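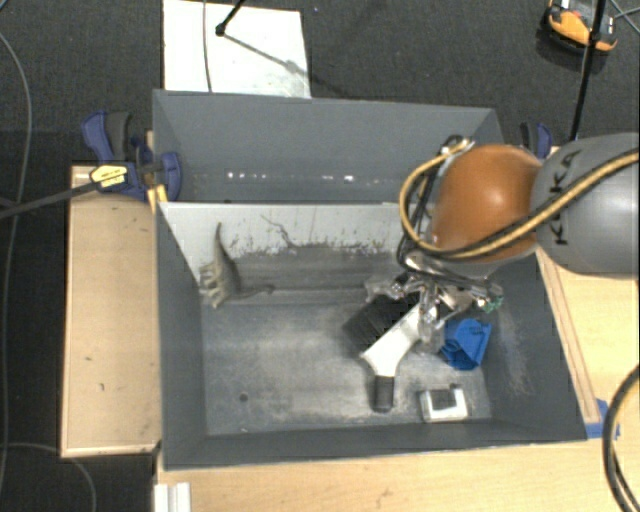
Perguntas frequentes sobre o ensaio comparativo de garras

Última atualização: 8 de julho de 2020

Reunimos as perguntas que chegam com mais frequência de equipes que querem trazer uma garra, uma câmera ou um controlador para a bancada da Pirnonham. Se a sua dúvida não estiver na lista, escreva para Sherif El Idrissi, responsável pelos ensaios.

O que é comparado?

Garras montadas no mesmo braço, na mesma caixa e com a mesma lista de objetos. Em cada rodada troca-se apenas um componente. Quando o componente testado é a câmera ou o controlador, a garra fica fixa durante toda a rodada.

Qual braço é usado?

Um KUKA. Os demais equipamentos são fornecidos por nós ou trazidos pela equipe visitante, conforme combinado na inscrição. Outros braços não são aceitos nesta edição.

Quais garras já passaram pelo ensaio?

Duas completaram a série até agora: a Lendik, de dois dedos paralelos, e a Semau, de dedos flexíveis. A garra da Shboul está prevista para agosto. Protótipos sem nome comercial entram na tabela com um código.

Como é uma tentativa?

Um objeto conta como retirado quando sai da caixa, é levantado acima da borda e permanece na garra por 5 segundos. Se cair antes disso, a tentativa é registrada como falha, mesmo que ele caia fora da caixa. O operador não toca nos objetos durante a rodada, salvo em caso de parada de emergência.

Quantas tentativas são feitas com cada garra?

São 300, divididas em blocos. Entre um bloco e outro os objetos são redistribuídos na caixa e a câmera é verificada. Não publicamos resultados parciais.

Quais objetos fazem parte da lista?

A lista completa tem 40 itens e é enviada após a inscrição. Há brinquedos, utensílios de limpeza, embalagens pequenas e peças de formato irregular. A escova de mão e o dinossauro de pescoço comprido são os dois sobre os quais mais nos perguntam. A escova tem cerdas densas de um lado e cabo do outro, e o ponto em que a garra a segura muda bastante o resultado. Com o dinossauro, o problema costuma ser o pescoço: muitos algoritmos escolhem a parte mais fina, e o brinquedo gira quando é levantado.

Posso sugerir um objeto?

Pode. As sugestões são avaliadas no fim de cada edição. O objeto precisa ser fácil de comprar de novo, não pode ter pontas cortantes e deve caber inteiro na caixa. Não aceitamos alimentos, líquidos nem vidro.

Por que a caixa não é trocada por uma nova?

A superfície gasta faz parte das condições do ensaio. Riscos e áreas sem revestimento atrapalham a segmentação da imagem, e queremos que isso apareça nos números. Todas as garras são testadas na mesma caixa. Se ela precisar ser substituída, as séries anteriores serão publicadas em tabela separada.

A caixa se desloca quando a garra bate na parede?

Ela é presa por grampos. Antes de cada bloco o operador confere o aperto e a posição em relação à base do braço. Se houver deslocamento, o bloco é interrompido e refeito desde o início. Na série da Lendik isso aconteceu uma vez, depois de um contato lateral forte.

Objetos encostados na parede ou na parte inclinada contam da mesma forma?

Sim, mas são marcados à parte no registro. A tabela final traz uma linha para o centro do fundo, uma para as laterais e uma para a divisória inclinada. Garras largas perdem pontos nas laterais porque um dos dedos não tem espaço para descer. A Semau se saiu melhor que a Lendik nessas posições e pior com objetos pequenos e planos.

Vale empurrar o objeto antes de pegar?

Vale, desde que o movimento seja feito pelo braço e decidido pelo controlador. O tempo gasto empurrando entra no tempo total da tentativa. Empurrões comandados pelo operador anulam a tentativa.

Que câmera posso usar?

Qualquer câmera com suporte próprio e cabo de comprimento suficiente para chegar ao computador. A posição padrão é fixa, fora do braço. Câmeras no punho são aceitas, mas o peso adicional precisa ser informado, e os resultados ficam em outra coluna. Dedos transparentes ou translúcidos podem causar erros em sensores de profundidade. Se a sua garra tiver peças assim, reserve tempo extra para a calibração.

Como devem ser passados os cabos e as mangueiras?

Por fora do braço, presos em feixe, com folga suficiente para o punho girar até o limite nos dois sentidos. A folga é conferida em velocidade reduzida antes da primeira tentativa. Cabos soltos perto dos dedos são motivo para recusar a montagem. Foi a causa mais comum de atraso até aqui.

Posso usar meu próprio controlador?

Sim. O controlador precisa aceitar o sinal de parada da bancada e gravar o instante de abertura e fechamento da garra. Quem não tiver essa gravação pode usar o nosso módulo de registro. O formato do arquivo está descrito no guia enviado com a confirmação.

Quanto tempo leva a montagem?

Na série da Semau, a troca completa levou 39 minutos, incluindo a calibração. Garras com flange fora do padrão demoram mais e exigem um adaptador, que fica por conta da equipe visitante. Mande o desenho do adaptador com antecedência.

O que acontece se uma peça da garra quebrar?

A equipe pode trocar a peça por outra igual e retomar o bloco do início. A troca é anotada na tabela. Se a peça nova for diferente da original, mesmo que só no material dos dedos, a série inteira recomeça.

Os resultados são públicos?

Sim, depois que a equipe confere o registro e assina a folha de dados. Ela pode pedir a correção de erros de anotação, mas não a retirada de blocos com resultado ruim.

Como faço a inscrição?

Envie o formulário com o peso da garra, a abertura máxima, o tipo de acionamento e um desenho do flange. As datas são atribuídas por ordem de chegada dos formulários completos. As vagas de agosto já estão preenchidas.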